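Notes, slot three, after the coffee. Keep the water handy.

Open with the invoice. Let them read it. Stukex quoted us for a starter kit, and the starter kit starts at the point where you have already bought the mounting plate. Pause for the people who have been there.

Then what we did get: arm, gripper, controller, 12 months of phone support. Thomas Fiore took most of my calls and deserves a raise. 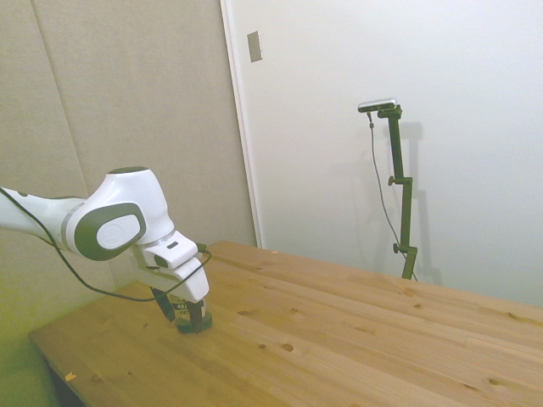 Setup is where Stukex earns its money. The software was running in 17 minutes, and I am slow. Teaching a pick means moving the arm by hand and pressing save, which even our sales people managed. Small clear plastic containers are a fair test, so point out the two dark fingers holding one with its printed label on the side. Then the cable - mention how it sags over the table, and that the cable clips are an extra. Five dollars each. Wait for the groan.

Comparison with Idamis, keep it short. Idamis costs more, has the nicer manual, and took 16 weeks to arrive. I read the manual twice while waiting.

Verdict: buy it, but ask for the full parts list first. If Longo's people are in the room, skip the joke about resellers. Questions until they cut the mic.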